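Teaching the planner to say "I don't know"

Mattes Fröhlich talks fast, and he talks fastest about the parts of his job that most people would find dull. He has spent the last three years on Bamon, a planning and control package for two-arm cells that take old desktop computers apart, and within a minute of sitting down with me he was drawing trees of subtasks on the back of a delivery slip.

"People ask me about the arms," he said. "The arms are great, I love the arms! But go look at the table and then ask me about the software."

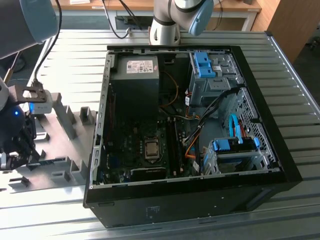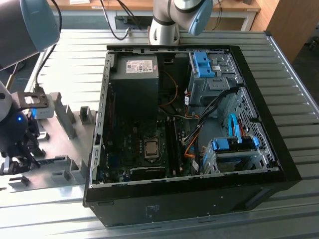
The test cell: an open tower on its side, the gray tray next to it, one arm reaching in from the left and a second one mounted behind.

The trouble with a used computer, he explained, is that it comes with no drawing you can trust. Two machines of the same model may leave the factory alike, and then ten years of owners get at them. Somebody swaps a drive, somebody ties the cables back with a bread bag clip. A planner that expects the parts list from the manual will fail on the second machine of the day.

So Bamon starts with a guess. A perception module, which the team calls Colitz, looks at the open case and proposes a set of parts, each with a pose and a score for how sure it is. The planner takes that list and builds an order of work from it: which part blocks which, which grasp is reachable, which arm should go first.

"The old version took the best guess and ran with it," Fröhlich said. "It was so confident! It would plan a beautiful path to a memory module and the module would be a shadow."

The version they are running now keeps the doubt. If Colitz scores a latch low, the planner can put a look-again step in front of the grasp, from a different angle, and only pay for that step when the answer would change the plan. He was delighted with this last bit and went back to it several times. Looking costs time. If you have to move a cable out of the way regardless, there is no point checking what is under it until the cable is gone.

Cables, in fact, took up most of our hour. Rigid parts are fairly easy to describe to a computer, he said, with a position and a rotation. A bundle of wires has no shape you can write down in six numbers. The team tried modeling each wire as a chain of short links and gave up when planning times went past anyone's patience. What they do now is much rougher. Every bundle becomes a soft volume, a kind of sausage, with a couple of anchor points where it is known to be fixed. The planner may pass near the sausage at low speed, and it may push it, but it may not close the fingers inside it unless the job is to grab it.

"My colleagues in theory hate the sausage," he said, laughing. "But we ran 200 planning problems with it and the planner came back with something usable in most of them. With the chains we were still waiting for the first few when I went to get lunch."

I asked about the two arms and how they stay out of each other's way. Fröhlich pulled up a timeline view from Swanson, the team's in-house debugging tool, and I have to say it is a lovely thing to look at. Each arm gets a row, each row is broken into colored blocks, and you can drag a slider along and watch both arms move as wire figures. When one arm is waiting for the other, the block goes striped. On the run he showed me, the stripes had been 52 seconds long in an early build. He clicked through to the current one and they were down to 5.

"That was one bug. One! The planner reserved the whole space over the case for whichever arm asked first, like putting a towel on a beach chair. Now it reserves a tube around the path and gives it back piece by piece as the arm leaves."

He found it by watching stripes. Before Swanson, the team read log files, and he believes they would have missed it for months. He would like every student who joins the group to spend their first weeks in the viewer before writing any planning code at all.

Force control is the part he is least happy with. A plastic latch needs a push and then a release at just the right moment, and the controller still uses limits that were tuned by hand, latch type by latch type. A new module named Gesaseck is meant to learn those limits from recorded pushes. He was careful about what he claimed for it. It runs in simulation, it has not been allowed near hardware, and he wants an emergency stop rule that sits outside the learned part before that changes.

"Ask me again in August," he said, and turned the slip over to draw me the stop rule.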